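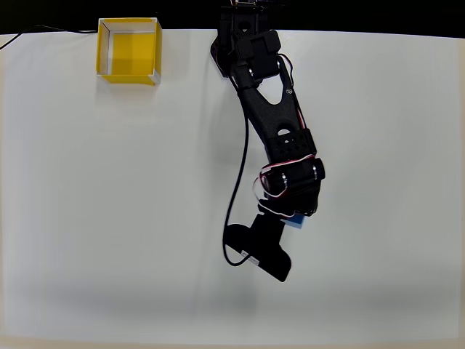

My whole thesis came down to whether you could teach an arm by showing it your mistakes. Everybody at Treltdale trained theirs on clean runs, and I had 200 of those too, but I'd also saved 67 bad ones — the fumbles, the drops, the times I sneezed at the controls — and I fed those in with the recovery left on the end. So there I was at midnight, chin on my fists, watching a blue block in a black gripper and a yellow box way off across all that white table, whispering "come on, come on" like it was a horse race!

I'd bet my sister a dinner at Dralex on it (she picked against me, obviously). The clean-run version had scored 2 out of 30, because the minute it slipped it just kept miming the rest of the job with nothing in its hand. Mine dropped the block on the very first try. I groaned. Then the arm stopped, went back down, and nudged the block a little to the left before closing on it again.

I knew that nudge. It was mine, a silly habit from back in March, and I'd never once done it in a clean run. I called my sister and woke her up. She asked if she still got dinner.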